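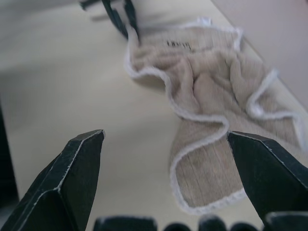 양팔 로봇 수건 작업용 그리퍼 손가락, 뭉툭한 것과 얇은 것 중 어느 쪽이 나을까요?

작성자: Vaida Petrauskas
2021-07-09

양팔 로봇으로 테리 수건을 펴고 접는 작업을 시험하고 있습니다. 그리퍼는 두 팔 모두 평행 개폐식이고, 손가락만 바꿔 끼울 수 있습니다. 지금 비교 중인 손가락은 두 종류입니다.

하나는 Fivard에서 나온 기본형으로, 끝이 끌처럼 깎여 있고 면이 딱딱합니다. 다른 하나는 Tarine의 얇은 손가락이고 안쪽에 고무가 붙어 있습니다. 기본형으로 300회, Tarine으로 300회를 같은 수건, 같은 제어 코드로 돌려 봤습니다.

결과가 좀 애매합니다. 책상 위에 뭉쳐 있는 수건에서 모서리를 집을 때는 얇은 쪽이 확실히 낫습니다. 기본형은 접힌 부분을 두 겹, 세 겹씩 같이 무는 일이 많습니다. 그런데 집은 다음 양쪽으로 당겨서 펼칠 때는 얇은 쪽이 자꾸 미끄러집니다. 기본형은 테두리 파이핑이 모서리에 걸려서 그런지 잘 안 놓칩니다.

당기는 단계는 이런 식입니다. 두 팔이 모서리를 하나씩 잡고 책상 위에서 가로로 벌립니다.
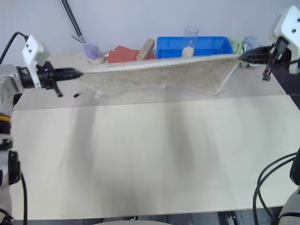

벌리는 거리는 고정값이고 힘 제어는 쓰지 않습니다. 컨트롤러는 Bawa이고, 손가락 닫는 힘은 두 종류 모두 기본값 그대로입니다. 손목 카메라 영상은 기록만 하고 제어에는 아직 안 씁니다.

궁금한 점은 이렇습니다. 한 종류로 통일하는 게 맞는지, 아니면 팔마다 다른 손가락을 끼워도 되는지요. 그리고 미끄러지는 문제를 손가락 교체 없이 설정으로 잡을 수 있는지도 알고 싶습니다. 비슷한 작업 해 보신 분 계시면 부탁드립니다.

작성자: Larasati Ong

수건하고 행주로 비슷한 비교를 한 적이 있습니다. 제 경우 결론은 손가락보다 당기는 방식이 먼저였습니다.

거리를 고정해 놓고 벌리면 모서리를 얼마나 깊게 물었느냐에 따라 장력이 매번 달라집니다. 깊게 문 날은 괜찮고 끝만 살짝 문 날은 빠집니다. 얇은 손가락은 끝으로 조금만 무는 경우가 많으니 당연히 더 잘 빠집니다. 두 손가락의 차이로 보이는 것 중 상당 부분이 여기서 나왔을 가능성이 있습니다.

순서대로 해 보시기를 권합니다.

먼저 닫는 힘을 올리고 당기는 속도를 낮추세요. 한꺼번에 바꾸지 말고 하나씩 바꿔야 뭐가 효과가 있었는지 압니다.

다음으로 모서리에 접근할 때 손가락을 13mm 더 안쪽까지 넣어 보세요. 저는 이것만으로 빠지는 횟수가 눈에 띄게 줄었습니다. 테두리가 도톰한 수건이면 테두리가 손가락 안쪽으로 넘어간 상태에서 무는 게 좋습니다.

그다음에 모터 전류를 읽어서 일정 값을 넘으면 벌리는 동작을 멈추게 하세요. Bawa에서 전류값을 읽을 수 있는지는 펌웨어에 따라 다를 테니 확인해 보셔야 합니다. 정식 힘 제어가 아니어도 천 종류에는 충분했습니다.

팔마다 다른 손가락을 끼우는 건 가능은 합니다. 대신 손가락 길이가 다르면 공구 중심점을 팔마다 따로 잡아야 하고, 좌우를 바꿔 집는 동작을 넣는 순간 귀찮아집니다. 저는 결국 한 종류로 돌아왔습니다.

그리고 300회씩이면 횟수는 괜찮은데, 시작할 때 수건 모양을 어떻게 정했는지도 적어 두세요. 대충 던져 놓고 시작하면 손으로 던지는 사람 버릇이 결과에 들어갑니다.

작성자: fellby_user

Fellby 손가락 쓰세요. 저는 790회 넘게 돌렸는데 문제없었습니다. 수건은 아니고 티셔츠였습니다.

작성자: Vaida Petrauskas

답변 감사합니다. 닫는 힘부터 올려 봤는데 얇은 쪽도 덜 빠집니다. 대신 고무 면에 보풀이 끼어서 중간에 닦아 줘야 합니다. 접근 깊이는 아직 안 바꿨고 다음에 할 예정입니다. 전류값은 펌웨어 2132 버전에서 읽히는 것을 확인했습니다. 시작 모양은 기록을 안 했네요. 다시 돌릴 때는 시작 전 사진을 남기겠습니다.

Fellby 제품은 저희 그리퍼와 체결 구멍이 맞는지 모르겠습니다. 혹시 어댑터를 쓰셨나요?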